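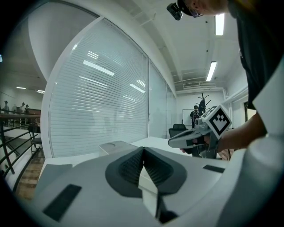
Soft finger pads up close, second gripper across the table.

Kirent Hand-Held Gripper Pair, reviewed
by Bożena Śliwiński

I teach robots chores for a living, so I spend my working day doing chores badly while holding plastic. For two years I did it with a remote-control rig from Padilla, sitting in a chair and steering an arm on the other side of the room. I got good at it the way people get good at claw machines. Then in September the Kirent pair came in, and I moved from the chair to the table.

The idea is old by now. You hold a gripper in each hand, you squeeze, the fingers close, and the recording is supposed to teach an arm to do the same thing without you. A pair costs $2,957 before shipping, and the carrying case is extra. Of course it is.

First, what I like. The fingers are soft and ridged on the inside, and they forgive a sloppy approach. The marker cubes sit up high where I can keep from covering them with my own wrist, a mistake I made daily on the Datetti set. And you feel the object, a little. With the Padilla rig I found out I'd crushed a paper cup by looking at it.

My standard test is tissues. Pull one tissue out of a box, put it down, repeat until you question your education. Tissue is thin, it tears, and the box wants to come along for the ride. You need one hand for the pull and the other ready for the box, and you need to do it slowly, which no one with a cold has ever done.
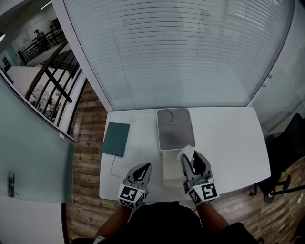

Radek wrote in after reading my draft that slow is exactly the problem: his arm learned from slow demos and now takes a tissue like it's defusing something. He'd record at normal speed and throw out the bad takes.

Fair enough. I tried it his way for an afternoon. Out of 205 pulls I threw out 51, mostly doubles, and my elbows filed a complaint. But the motion did look more like a person and less like a ceremony, so I'm keeping half of his advice.
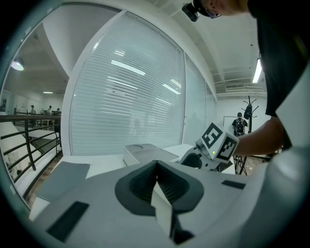
Reading time: 5 minutes

Now the grumbling. The housing is big. Reach for anything low and you're steering a small boat into a parking space, and with both hands in close the two boats meet. The trigger spring is too stiff for my taste and there's no way to adjust it. The manual covers calibration in one paragraph and the warranty in eleven pages.

The software is Voniditz, same as everyone's, and it still asks me to name each session before it lets me start. I have a great many sessions called "asdf".

Would I go back to the chair? For anything heavy or hot, yes – the arm can have that job. For tissues, towels and bags I'll take the Kirent pair and a wrist brace. Four stars, and I'd give back the fifth for a softer spring.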